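About Kallero

Kallero makes and sells small stands, racks and holders for cups. We also supply the cups that go with them, mostly paper, to offices, waiting rooms, church halls and coffee counters. Our workshop and shop are on the same lot in Clornville, with the shop in the front building and the workshop behind it.

How we started

The company began as the kitchenware counter of Mocanu Hardware. Customers kept asking for something to hold cups upright and off a wet drainboard, and the stands in the catalogs were either too big for a small counter or too light to stay put. We bent a few out of wire in the back room and put them next to the register. They sold, and the counter turned into its own business. Mocanu still carries our full line, and its old sign hangs over our loading door.

What we make

Our main product is the Cutis stand. It has a round base and wire hooks that rise from it, and it comes in 2 sizes. The small one is meant for a desk or a shelf. The large one is for a break room or a serving table, where people come and go and the stand gets bumped. Bases are sold in light, red-brown and black. The wire is black on every model. We tried a chrome version for a while and dropped it after too many came back with scratches.

We also make a flat tray for stacked cups and a wall rail with 4 hooks. The rail is made to order and takes longer.

Paper cups are sold by the sleeve or in cartons of 1,000. We stock plain white and a two-tone cup with a white rim and a tan lower part. The two-tone cup outsells the white one most months, mainly to coffee counters.

How we set up a table

Every stand design gets time on a plain table with ordinary cups before we agree on it. We look at how far apart the hooks sit, how easy it is to reach them from either side, and how much room is left over for the cups that are standing out. A stand that looks fine in a drawing can feel crowded once there are cups next to it. We use a bare top with no cloth, so that the base sits flat and shadows don't hide the wire.
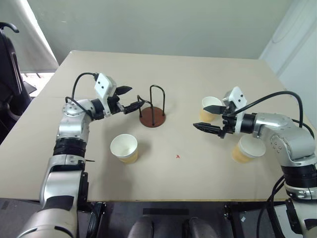
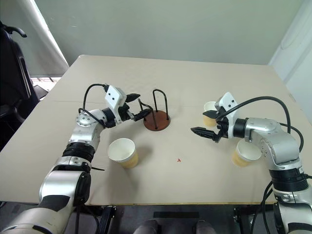 A round-base stand with wire hooks, and three paper cups

Changes that come out of this are usually small. On the current Cutis we moved one hook outward and made the base a little heavier. An earlier version had a taller center wire, which looked good but caught on sleeves. We have kept one of each old version on a shelf in the workshop, and customers who own one can bring it in if they need a part matched.

Orders and shipping

Stands in stock ship within the week. Custom colors for the base are possible on larger orders - please ask before you place the order, as we can't change the color once the bases are finished. Cartons of cups ship separately from stands and may arrive on a different day.

Our largest single order so far was for 1,644 small stands, which went to a chain of waiting rooms. Most orders are for one or two, and we pack those the same way, with the base wrapped and a cardboard sleeve over the wire.

Returns are accepted if the stand is unused. If a hook arrives bent, send us a photo and we will mail a replacement. You don't need to send the stand back.

Visiting

The shop is open Monday through Saturday. The workshop is open to visitors in September only, when we have seconds for sale at the back door. Seconds are stands with a mark on the base or a slightly uneven hook, and they are sold as they are. Parking is on the side street - the front spaces belong to the bakery.

Page last updated 6/8/23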